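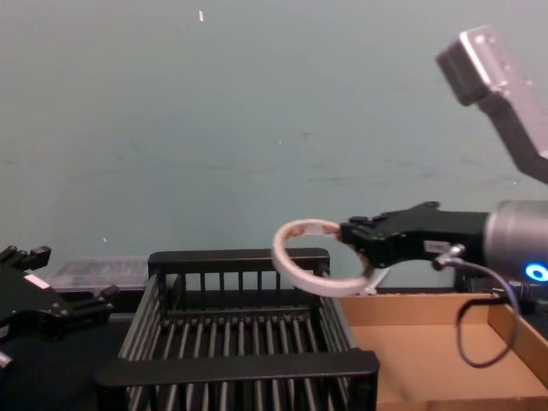

Filed under: Short Fiction

My sister swore by tape. She had taped the handle of her refrigerator, the hem of her good coat and, for most of one January, the side mirror of her car. When I told her over the phone that the dish rack had started to wobble, she said tape before I had finished the sentence.

"It's wire," I said. "It gets wet every day of its life."

"So use white. It'll look clean."

I didn't see what the color had to do with it. I said I would think about it, and I put the phone face down on the counter.

The rack had come with the apartment, or at least it had been there when I moved in, black and a little too big for the counter, with a sheet of paper inside it from the landlord's office. The sheet said that all kitchen equipment at Remell Court was inspected and approved. I have never met anyone who inspects dish racks. I would like to. I would ask what they look for, and whether they lean on it with one hand the way I do, and whether they've ever failed one.

I had moved to Votport for a job at Plinuvance, where they told me at the interview that the company was like a family. I have a family. I know what that means. It means someone calls you during dinner to talk about tape. But the pay was better than what I had been getting, and the apartment was 11 minutes from the office if you believed the listing. I timed it the first morning. It was 16, and I walk fast.

So I was not in a trusting mood about the rack. I washed two bowls and set them in it, and it leaned toward the sink like someone trying to overhear something. I moved the bowls to the other end. It leaned the other way.

The hardware store at the bottom of the hill sold one kind of white tape, and the brand was Swai. The card it hung on said it would stick to anything, wet or dry, indoors or out, and would hold up to 500 pounds. I stood there for a while with it. Up to 500 pounds includes no pounds. I said so to the man at the register, who looked at the card and then at me.

"People like it," he said.

"What people?"

He thought about this with more care than I expected. "My wife," he said. "She did a hose with it."

"Is the hose still working?"

"We got a different hose."

I bought the tape. I can't defend it. It was raining and I had already walked down the hill.

At home I dried the rack with a dish towel, every wire, and turned it upside down on the table. One of the feet had lost its weld. You could push the wire in and out of place with a thumb, and it made a small tick each time. I pulled off a strip, tore it with my teeth and wrapped the joint. It took four tries. The tape stuck to the wire, to itself, to my sleeve and to the towel, so in that narrow sense the card was telling the truth. Then I turned the rack over and put my hand on it.

It held still.

I put in the two bowls. I put in the big pot, which I had not even used, and the lid of the pot, and every plate I own. I put in a jar of pennies that my sister had given me when I left, with the total written on the lid, 254, in case I was ever tempted to believe I had more. The rack stood there with all of it and did not lean toward anything.

I sat down across the table and watched it for nearly an hour. I had dinner there. Twice I got up and pressed on the rail, hard, and twice it just took it.

My sister called at nine.

"Well?" she said.

"It's too early to say."

"Did you use the white?"

"They only had white."

"And it's holding."

"It hasn't been wet yet," I said. "Anything can hold when it's dry."

I could hear her running water at her end, and the knock of plates going into her own rack. I wondered, not for the first time, how much of that kitchen was tape by now, and how long it had been that way.

"So wash something," she said.

I told her I would do it in the morning. Then I took the phone over to the sink, with her still on it, and turned on the tap, and reached for the nearest bowl.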